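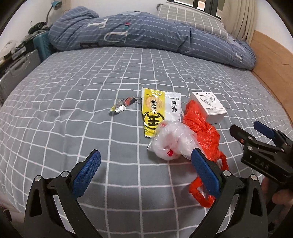
Which pressing of the Tradov live album should I buy?

Posted in Music / Vinyl and CD, 3 August 2021

Hello everybody. I have listened to Tradov for many years, but only by streaming, and in February I bought my first record player. Now I would like to own the live album they recorded in Wommont. My problem is that there are at least two vinyl versions and I do not understand the difference.

The first is the original double LP on the Firness label. The shops sell it used for 80 dollars or more. The second is the reissue from Texier, which is a single LP and much cheaper. A seller told me that the reissue has the same concert, but when I compare the track lists I count only eight songs, and the long version of the closing song is not there. Is it on the reissue under another name? Also, I read in one review that the sound of the reissue is "flat," and I don't know if this is a real thing or only an opinion of collectors.

My record player is a simple one and my speakers are small. I want to hear the music well, but I am not interested in an investment. Thank you in advance for your patience with a beginner.

vesper_tines

I own both of them, so I will try to answer in order.

The closing song is not on the reissue under any name. Texier used the shorter mix of the concert that was prepared for radio, and in this mix the band stops after the slow song with the organ. The original has the full evening, including the talking between songs and the part where the singer forgets the second verse and the audience sings it. For me this is the best moment of the whole album, and I would be sad to have a copy without it.

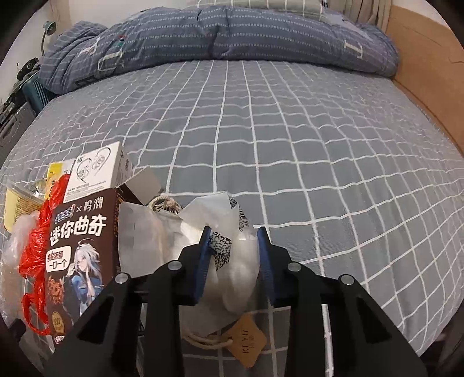 About the sound: the reissue is louder and the drums are more in front. The original is quieter, and you must turn up the volume, but then you can hear the room. On small speakers I think you will notice the difference in the drums and maybe not the rest. "Flat" is a strong word. I would say that the reissue sounds like a studio record with applause added.

One thing to check if you buy the original: there were 2,000 copies in the first run, and they are numbered by hand on the inside of the cover. Mine is 1,098. Later copies have no number, but they were cut from the same master and they play the same. Sellers ask more for a numbered one, and you said that you don't care about investment, so look for one without a number. I paid about half the price for my second copy, which I gave to my brother. Ask the seller to play side three before you pay. Many copies have a noise at the beginning of this side, and cleaning does not remove it.

plumb_and_level

just get the reissue, the streaming version has the long ending anyway if you want it

oktavist44

I agree mostly with the first reply, but I want to correct one detail. The talking between songs is not complete on the original either. The CD from Firness is the only edition where you can hear the introduction of the band members, and it is easy to find used for very little money. If you have something that can play a CD, it is worth thinking about. The booklet also has the lyrics, and the LP does not.

The streaming version is made from the CD, so if you already like how it sounds, the original LP will feel closer to it than the Texier one.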